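Can they do the dishes yet

01/03/2019

Quick one tonight, dinner's on.

People keep asking me when they can buy a robot that does the washing up. My answer hasn't changed since October – not yet, and not soon, and don't throw out the rubber gloves.

Been reading whatever I can get on this. Vacuums, fine. The vacuum is a solved chore, more or less, if you pick your socks up first and don't own a rug with tassels. Mowers, getting there. Anything with a hand on the end, different story altogether.

Take wiping a bench. I do it without looking. Cloth in one hand, phone in the other, kettle gets shoved along, crumbs go in the palm. An arm has to know where the bench stops, how hard to push, that the kettle moves and the tap doesn't. Get the pressure wrong and it either skims over the jam or tries to go through the laminate.

Same on the shop floor. Did two years at Kopecký on the packing line, and the fixed machines there were brilliant. Same box, same spot, all day. Then somebody changed the carton supplier, flaps came in 5 mm longer, and we were back to packing by hand til they sorted it. 200 cartons before lunch, my wrists remeber it.

So what people do now is practise in simulation. Makes sense to me. No broken plates, no one standing there with the mop. I've had Skerkero going on the old laptop, which is slow as a wet week, 233 tries so far at getting an arm where I want it. My colours are ugly. I'm leaving them. Fan sounds like a hair dryer.

Olive surfaces, one blue plate, a bit of white arm down in the corner. As far from a kitchen as you can get.
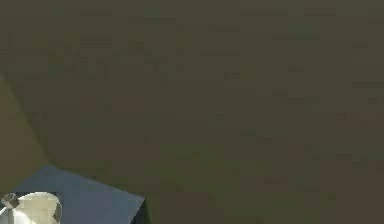 Jono reckons I've got the whole thing backwards, and that the dishes were sorted decades ago by a box under the bench with a spinning arm and hot water, so why build a hand to copy us when you could change the cupboard so the clean plates just live in the machine.

Fair point. Still have to load it though. And who scrapes the lasagne tray?

Going to let it run to 1000 tries and see. Might try a cloth after that, if the laptop holds up – soft stuff is meant to be horrible to simulate. Will post from Trekoscombe if the wifi there is any good. Pasta's boiling over, gotta go.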